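Hokness stick blender, two months in

Posted May 2018

Quick one as I've got bread proving and a bus to catch. Several of you asked about the Hokness after I moaned about my old blender dying halfway through a pan of leek and potato. So.

Bought it from Lerstead, the kitchen shop by the station. Two speeds, 1,000 watts, comes with a beaker, a whisk and a mini chopper. No bag, no wall bracket. Fine by me.

Soup first. Very good. Carrot and coriander went smooth in under a minute, no stringy bits, no splashing up the tiles if you keep the foot under the surface. Chickpeas were harder work. Hummus from tinned – lovely, silky, no complaints. Hummus from dried, slightly undercooked (my fault) – it got there but the handle was properly warm by the end. The booklet says to rest it after a minute of heavy use. I didn't. You should.

Mayonnaise. Egg in the bottom of the beaker, oil on top, mustard, lemon, foot flat down and don't move till it goes white. Worked first go and every go since. Aquafaba version took two tries and came out thinner, but I've had that with every blender I've owned so won't hold it against this one.

Chopper is the weak part. Onions go to mush at the edges and stay in lumps in the middle. Herbs OK if bone dry. Nuts good, pesto good, raw beetroot forget it, the lid jumped off and I found pink behind the toaster for days. Lid catch is just too small. Mine's still in one peice but I don't trust it. 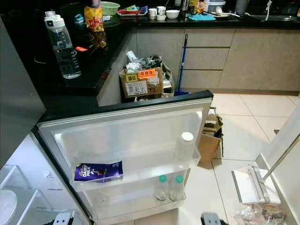 Adalberto Nogueira wrote in to say the chopper is fine if you cut the onion into eighths and pulse on the low speed, never holding the button down for more than a second. He's had his since September and does all his sofrito in it, onion and green pepper together, garlic last. The one thing he can't get on with is the whisk, which he finds too short for the beaker.

Tried his way last night. Better! Still not as even as a knife but I'd do it again for a big batch of dal. And he's right on the whisk, it doesn't reach the bottom, so two egg whites just sit there looking at you. Use a narrow jug. Cream was OK, mind, stiff in no time, nearly butter.

Cleaning – the foot twists off and goes in the dishwasher, beaker too. The motor part obviously not. Turmeric has stained the beaker already. Bit of a soak in bicarb shifted most of it. The chopper blade has a hollow stem underneath that holds water and old parsley, so poke it out with a skewer before you put it away.

Noise. Loud. Louder than the Horkura I had before, which was weaker but you could hear the radio over it. Cord is a decent length and reaches my hob from the far socket, which the Horkura never did.

Would I buy it again? For soup and sauces yes, tomorrow. If you mostly want a chopper then no, get a proper small processor and a cheaper stick. There's a version sold without the extras and I think thats the one I'd go for now.

Dal recipe going up at the weekend, the one with the burnt garlic on top. Jintana Chaimongkol, I haven't forgotten your green curry paste question – will try it in the chopper with the lemongrass sliced thin first and report back.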